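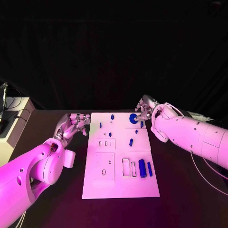 The Pink Light at Prudemport

In the winter I was the night operator at the Mirani laboratory in Prudemport, and my task was to change the colour of the lamps.

The method was simple to explain, even for me. The two hands learned the board under white light. Then we gave them the same board in green, in amber, and last in pink, and we wrote down if they still found the blue disc. My supervisor believed that a machine which knows a thing only by its colour does not know it. She wanted a number for this belief.

I had thirty-two trials to finish before the kettle and my bed. With pink on, my own sleeves became the colour of medicine, and so did the white arms. Only the curtain behind the table stayed black.

On the first trials the right hand went down beside the disc and closed on nothing. It opened, waited and closed again, very politely. I have done the same with a light switch in a new apartment. I wrote "miss" and put it back to the start.

The left hand stayed open over the edge of the board. In the program it was called Timitz, after the town where its code was written, and it had no work in this part of the test. Still I looked at it more than at the other. My grandmother kept her hand like this above the dough, when she was deciding.

Near two in the morning I began the trials with touch. Now the fingers were permitted to feel before they decided. The right hand came down on the top of the disc, stopped, and moved a little to the side, as you look for your glasses on the night table. Then it held.

I wrote "hold". I wrote it again, and again, until almost 30 lines of my page had an answer and the last ones were nearly all the same word.

In the morning my supervisor read the page with her coat still on.

"So it doesn't need the colour," she said.

"It needs it less," I said. I was still learning to be exact in English.

She asked if I could stay for the amber.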